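Plaronness Opens Staffing Desk for Industrial Hygiene and Site Safety Roles

April 5, 2023

Plaronness, a staffing and recruitment firm that places technical workers with manufacturers and contract laboratories, has opened a separate desk for industrial hygiene and site safety roles. The desk began taking client requests this week and will fill contract, contract-to-hire and direct-hire positions.

The firm has supplied safety staff before, but until now those requests went through its general engineering desk and were screened by recruiters who also handled maintenance and quality openings. Under the new arrangement, requests for industrial hygienists, chemical hygiene officers, site safety coordinators and environmental compliance technicians are routed to recruiters who work only on those job families.

Plaronness lists 700 workers on assignment across all of its desks. Of these, 30 currently hold safety or hygiene positions and will be moved to the new desk for payroll and supervision. Their pay rates, benefit elections and assignment end dates do not change. Workers affected by the move will receive a revised contact sheet and a new timesheet approval code.

Two clients are named in the announcement. Flelum, which runs coating and finishing plants, has requested site safety coordinators for second-shift coverage. Brandão, a contract testing laboratory, has requested a chemical hygiene officer and two sampling technicians on contract-to-hire terms. The conversion period for the Brandão positions is set at six months, after which the laboratory may hire the worker directly without a placement fee.

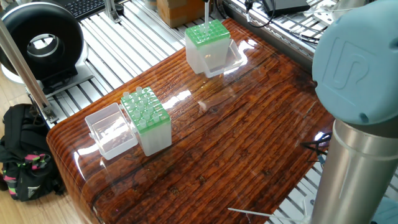

Screening for the desk is done in two stages. In the first, recruiters check licenses, certificates and training cards against the issuing body's records and confirm the expiration date of each. In the second, the candidate completes a written exercise drawn from the type of site where the opening is located. A candidate for a plant coordinator position, for instance, is asked to write a lockout procedure for a conveyor and to list the records that must be kept after a recordable injury. Candidates for laboratory positions write a storage plan for a supplied chemical inventory.

The exercises are graded by working safety staff employed by Plaronness, using a scoring sheet shared with the client in advance. Clients may add up to eight questions of their own. A candidate who does not pass may apply again after 30 days.

Candidate records are kept in Stundico, the tracking software the firm already uses for its engineering placements. A new module sends a notice to the worker and the recruiter when a certificate is within 30 days of expiring. If the certificate lapses during an assignment, the worker is taken off tasks that require it until a renewal is on file. Clients with an account can view certificate status for their own assigned workers but cannot see pay data or medical clearance records.

The desk has set a target of 14 days from a client's signed request to the first set of qualified candidates. Requests that require a respirator fit test or a medical exam before the start date are excluded from the target, as scheduling for those services varies by location. Travel and lodging for assignments away from a worker's home area are billed to the client at cost.

Contract workers on the desk are eligible for the firm's medical plan on the first day of the month after hire. Course fees for certificate renewal are paid by Plaronness once a worker has completed 700 hours on assignment. Exam fees are paid for one attempt.

Openings are posted on the firm's careers page under a new Safety and Hygiene heading. Applicants who already have a profile do not need to submit a new one but should update the certificates section and upload both sides of any training card. A review of fill times and conversion rates is scheduled for October, when the firm will decide whether to add ergonomics and radiation safety roles to the desk.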